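2021-03-30
Ollside, dye bench. Grey, continued.

Grey again. I wrote in January that grey would be a quick one to get out of the way before the difficult colours, and I have left that page in the book as a warning.

State of play: bath 7 came off the line this morning. In the pot it was a respectable mid grey. On the line it was a mid grey. On the bench, next to the target card, it is mauve. Not very mauve, but mauve in the way that once you have seen it you can't go back. It joins bath 5 (khaki) and bath 6 (also mauve, but with a streak) in the drawer.

Recipe for bath 7, for anyone following along or wishing to avoid it:

Tremado undyed wool, the thicker of the two, scoured the day before and left to soak overnight
Inuvura black, 5 ml of stock
Inuvura yellow, a few drops, stirred in separately
Vinegar, the usual glug, which I realise is not a measurement
Kragh hotplate, big pan, up to 93 degrees and held there until the water cleared

The water did clear, so the wool took everything I gave it. That at least rules out my favourite excuse. The trouble is in the mix. Black dye powder is a committee of other colours that have agreed to stand close together, and at full strength they keep up appearances. Thin it down to grey and they drift apart. The red part seems to grab the wool early, the blue turns up later, and the yellow does as it likes.

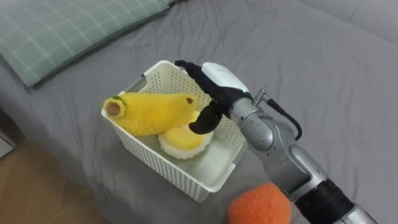 Metamerism is the proper word for the other half of the problem, and I have now spelled it three ways in this book. Two greys can match by the window and disagree under the lamp. Bath 5 did exactly this: fine at the sink, khaki at the bench, and something like wet cardboard in the corridor. It doesn't help that a grey gets judged by whatever it is lying next to. With the grey sheet up there the neighbour is a pillow in a muted green-grey plaid, thin pale lines and all, and that is the kind of company our grey will have to keep, because the blankets are meant for bedrooms and bedrooms are full of quiet greens. Put mauve beside quiet green and it goes properly pink. So from now on every swatch gets looked at against white card, against the green offcut, and under both lights, before I am allowed an opinion.

Things I changed this afternoon, all at once, which is bad practice and I know it:

Made up fresh black stock. The old bottle had sludge at the bottom and I had been pouring from the top like someone serving good wine. Whatever was in the sludge was presumably the part I needed.

Dissolved the powder in a little hot water first, paste, then more water, then strained it through the old tea strainer. The strainer is now a dye strainer and has been labelled as such. Please leave it out of the kitchen.

Slower heating. The Kragh has two settings in practice, off and lava, but with the pan raised on the trivet it can be talked into a gentle climb. Wool in at lukewarm, dye already mixed in, then up a bit and wait, up a bit and wait. Held at 10 minutes per step. This made for a very dull afternoon, and I cleaned the shelf.

More moving about, less stirring. Lifting the skein and turning it over seems to do more good than chasing it round the pan with a stick. Bath 6's streak was almost certainly a tie done up too tightly. Figure-of-eight ties, loose, even when in a hurry.

Bath 8 is in now and cooling in the pan overnight. I have not looked. I looked once. It is dark, which tells us nothing, as everything is dark when wet.

Side matter: the thinner Tremado takes colour faster than the thick. Same bath, same time, and the thin one comes out a shade deeper and a good deal more even. If the blanket ends up with both in it, they will need dyeing apart and matching by eye, and the previous two pages set out how well matching by eye is going. I would sooner use one yarn throughout. Noting it here so that I can find it later and claim foresight.

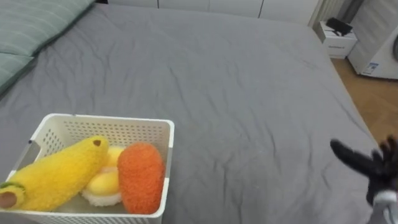
Grey duvet and sage-green pillows, white basket in front with the plush banana in it.

Washing. I put a scrap of bath 7 through a hand wash with a bit of white cotton pinned to it. Cotton stayed white. Rinse water faintly pink at first and then clear. So the mauve is permanent, fast to washing and probably fast to light, and will outlive us all. The scrap on the windowsill is covered at one end with foil and I'll check it when I remember that it's there. Last time the foil was taken off by someone who thought it was rubbish. There is a note on it now.

On correcting it: a weak yellow over the top ought to bring bath 7 back towards neutral, with a touch of green if it overshoots to brown. I've got enough of the skein left for small trials. Jam jars in the big pan, one jar per go, lids loose. Change one thing at a time. Underlined, for my own benefit.

Still to do:
Dry and judge bath 8, both lights, white card and green offcut
Jam jar trials on bath 7
Weigh the Inuvura powder properly, the little scales need a battery
Order more yellow, less black
Find out where the pH strips went
Measure the glug

The target card has also picked up a thumbprint of dye in one corner. It's a very nice neutral grey. I have no idea which bath it came from.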